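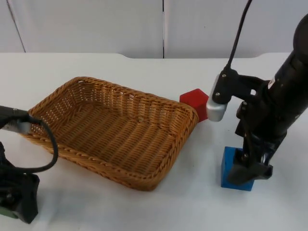 Fig. 7. Woven basket with a red cube behind it, on a white tabletop.

Section 4: Setting Up a Walking Route

This section covers routes made with the Turnus trip planner on a phone or tablet. If you are using the handheld rental unit, go to Section 9. The screens on the rental unit are laid out differently and some of the menu names do not match.

Before you start

You will need:

A Turnus account with a confirmed email address
The map pack for the area you plan to visit
At least 1026 MB of free storage for the Dromstead map pack, or 235 MB for the small version without trail photos
A Wi-Fi connection for the first download

Note: The small version shows the same trails, ferry stops and viewpoints as the full one. You can change from small to full later under Settings > Maps > Pack size. Changing from full to small deletes the downloaded photos from your device.

4.1 Download the map pack

1. Open Turnus and tap Maps.
2. Tap Add area and type the first few letters of the place name.
3. Choose the area from the list. Islands are listed separately from the mainland region they belong to, so "Dromstead" and "Dromstead Coast" are two different packs.
4. Select Full or Small.
5. Tap Download and leave the app open until the bar is complete.
6. Check that the word Ready appears next to the area name.

If the download stops partway, tap Resume. Do not delete the pack and begin again unless Resume fails twice.

Caution: Map packs do not update by themselves. Check for a new version the day before you travel. Trail closures after storms are added as they come in, and an old pack will still show a closed trail as open.

4.2 Create the route

1. Tap Routes, then New.
2. Give the route a name. Names can be up to 40 characters long.
3. Set the starting point. You can drop a pin, pick a place from the list or use your current location.
4. Tap each place you want to visit, in order. A route can hold up to 19 stops.
5. Set the end point. For a round trip, tap Return to start.
6. Tap Save.

The route now appears as a blue line. A dashed line means that Turnus could not find a marked path between two stops and has drawn a straight line instead. Do not follow a dashed line. Add a stop on a marked path nearby, and the line will be redrawn.

To change the order of stops, press and hold a stop in the list and drag it up or down. The total distance and walking time are worked out again when you let go.

To remove a stop, swipe it to the left and tap Remove.

4.3 Set your walking pace

Turnus uses a medium pace unless you change it.

1. Open the route and tap Pace.
2. Choose Easy, Medium or Brisk.
3. If you are walking with small children, turn on Family breaks. This adds ten minutes of rest to each hour.
4. Tap Done.

Walking time includes climbs but does not include time spent at a stop. To add that, tap the stop and enter the number of minutes under Stay. Viewpoints are set to 10 minutes and museums to 60 when you add them. Beaches are set to zero, and most people will want to change that.

Note: On the Arum crater trail the stairs are one-way during the busy season. Turnus sends you up the east stairs and down the west path. If you turn off One-way rules in Settings, the walking time for this trail will be wrong.

4.4 Add ferries and buses

1. Open the route and tap Transport.
2. Tap the gap between the two stops where you will ride.
3. Choose Ferry or Bus.
4. Pick a departure from the timetable.
5. Check the Spare time line. It shows how long you will have between reaching the dock or bus stop and the departure.

If Spare time is shown in red, you will not reach the departure at your chosen pace. Pick a later one or take out a stop.

The last ferry back from Suksawat pier leaves at 5:40 p.m. from April to October and at 4:10 p.m. the rest of the year. Turnus switches between the two timetables on its own, provided the travel month is set correctly on the first page of the route. Routes saved without a month use the summer timetable.

Caution: Turnus does not sell tickets and does not hold seats. A departure added to your route is a reminder only. Ferries may be canceled in high wind, and cancellations are not shown when the device is offline.

4.5 Save the route for offline use

Phone coverage is poor inside the lava tunnels and along most of the north shore. Save the route to the device before you leave your lodging.

1. Open the route and tap the three dots in the top corner.
2. Tap Save offline.
3. Turn on airplane mode.
4. Open the route again and zoom in on two or three stops. Street and trail names should be readable.
5. Turn off airplane mode.

If the names are missing in step 4, the map pack is not fully downloaded. Go back to 4.1, step 5.

4.6 Share the route

1. Tap Share.
2. Choose Link or Code. A code has four digits and works for 24 hours. A link works until you delete the route.
3. Send it to the other members of your group.

Anyone who opens the link can see your stops and times. They cannot change them unless you turn on Group editing. If two people edit the same stop, the later change is kept.

To try out sharing, enter code 2470 on the Routes page. This opens a practice route with five stops near Arum. The practice code does not expire, and you can edit the route freely without affecting your own.

4.7 Problems and fixes

The route will not save.
Check that there is both a start and an end point. Routes without an end point stay in Drafts.

The walking time seems too short.
Look at the pace setting. Then check the Stay minutes for each stop.

My location is shown in the sea.
Go outside, away from cliffs and tall buildings, and wait one minute. If the dot does not move, turn location services off and on again.

A stop has a gray icon.
The place is closed in the month you have chosen. Tap the icon to see its opening months.

For alerts and battery settings during a walk, continue to Section 5.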